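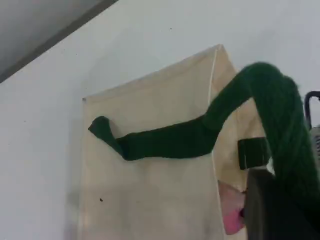 Amber Declercq acha que um saco de lona pendurado na parede não substitui uma gaveta, e foi por causa desse comentário dela noutro tópico que resolvi abrir este.

Saco de lona na parede para malhas e meias: funciona?

Publicado em outubro por Uyên Nông

Boa tarde a todos. Mudei-me para um quarto pequeno, com paredes brancas e lisas, e não tenho espaço para uma cómoda. Pendurei um saco de lona bege, encostado à parede, para pôr as peças de malha que uso no dia a dia: meias compridas, cachecóis, umas mangas soltas de tricô que visto por baixo do casaco. O saco é daqueles simples, sem bolsos nem divisões.

Tenho três dúvidas. A primeira é o peso. O saco vazio fica direito, mas cheio puxa para um dos lados e o tecido faz um vinco de cima a baixo. Não sei se isso se resolve com outro gancho ou se é do próprio saco.

A segunda é a malha. Muitas vezes não meto as peças dentro, deixo-as por cima, a atravessar o saco, porque vou usá-las outra vez no dia seguinte. A minha mãe diz que a malha pendurada estica e fica deformada. É verdade mesmo para peças leves?

A terceira é a limpeza. A lona clara apanha manchas pequenas com facilidade e a parede também. Posso lavar a lona na máquina ou encolhe?

A casa é arrendada, portanto não quero fazer muitos furos. Obrigada desde já.

Etiquetas: arrumação, quartos pequenos, têxteis, malhas

Thijs Jansen

Uso dois sacos desses no corredor há vários invernos, por isso respondo pela ordem em que perguntou.

Peso: se o saco está preso num só ponto, vai sempre descair para o lado mais carregado. Ponha dois ganchos, à mesma altura, com a distância das alças quando o saco está aberto e esticado sobre uma mesa. Se ficarem demasiado juntos, o tecido dobra ao meio e aparece o tal vinco. Também pode passar uma vareta fina por dentro da boca do saco, cortada à largura. Cosi uma bainha para a vareta, mas com uns pontos à mão em cada ponta já se segura bem.

Numa casa arrendada, experimente primeiro ganchos adesivos, desde que a tinta seja boa e a parede esteja limpa e seca. Limpe a zona com álcool, deixe secar, cole e espere até ao dia seguinte antes de pendurar seja o que for. Os que comprei na Finholm têm indicação de carga na embalagem. Convém ficar bem abaixo desse valor, porque a lona já pesa alguma coisa e uma pessoa acaba sempre por lá meter mais do que pensava. Em tinta velha ou a descascar não os use – quando os tirar, sai a tinta toda.

Malha: a sua mãe tem razão em parte. Uma camisola grossa pendurada pelos ombros estica. Uma meia ou uma manga solta, atravessada sobre o saco de um dia para o outro, não sofre nada que se note. O que estraga é deixá-la semanas na mesma posição, ou pendurá-la molhada, porque a água pesa e puxa as malhas para baixo. Para guardar a sério, enrole cada peça e meta-a dentro do saco, com as mais pesadas no fundo. Enrolar é melhor do que dobrar porque não deixa marca.

Limpeza: a lona de algodão encolhe na primeira lavagem se não tiver sido lavada antes de coser, e a maior parte dos sacos baratos não foi. Lave a frio, num programa curto, e seque na horizontal, puxando as costuras com a mão enquanto ainda está húmida. Nada de máquina de secar. Para manchas pequenas nem vale a pena lavar tudo: um pouco de sabão azul e branco, uma escova de dentes velha e um pano húmido por baixo.

Um cuidado a mais: malhas escuras largam cor e pelo na lona clara, sobretudo enquanto são novas. Lave-as em separado 4 vezes antes de as deixar encostadas ao saco. Foi o que fiz com um cachecol azul-marinho e mesmo assim ficou uma sombra no forro.

Toon Bosman

Eu punha um prego e pronto. Um furo pequeno tapa-se com massa quando sair da casa. Os adesivos caíram-me todos.

Wouter Lambrechts

Concordo com quase tudo o que o Thijs escreveu, mas a vareta a mim deu problemas. Se for de madeira mal lixada prende na malha e puxa fios. Usei um tubo de plástico da Aerts, cortado com 50 cm, e tapei as pontas com fita de tecido.

Outra coisa, por causa das traças. Um saco aberto não protege lã nenhuma. Se as peças forem de lã ou tiverem mistura, sacuda-as quando as tira e, no fim do inverno, esvazie o saco, lave tudo e guarde numa caixa fechada. O saco na parede serve para a roupa que anda a uso. Se for acrílico, a traça não lhe liga tanto, mas o pó sim.

Para a parede, um pano de microfibra quase seco. Em tinta mate, esfregar com força deixa uma zona brilhante que se vê mais do que a mancha. Faça um teste num canto escondido.

Comentários

Uyên Nông: Obrigada aos três. Vou tentar os dois ganchos adesivos primeiro e deixar o prego do Toon para último recurso. As peças são quase todas acrílicas, falta confirmar a etiqueta de uma.

Amber Declercq: Continuo a preferir uma gaveta, nem que seja uma caixa baixa debaixo da cama. Mas para o que se veste todos os dias percebo a ideia.

Thijs Jansen: Wouter, boa observação sobre a madeira. A minha é envernizada e por isso nunca reparei.

Toon Bosman: Que marca de adesivos é que usam? Os meus eram os mais baratos da loja, pode ser disso.

Wouter Lambrechts: Toon, veja a carga na embalagem e a data. A cola velha não agarra.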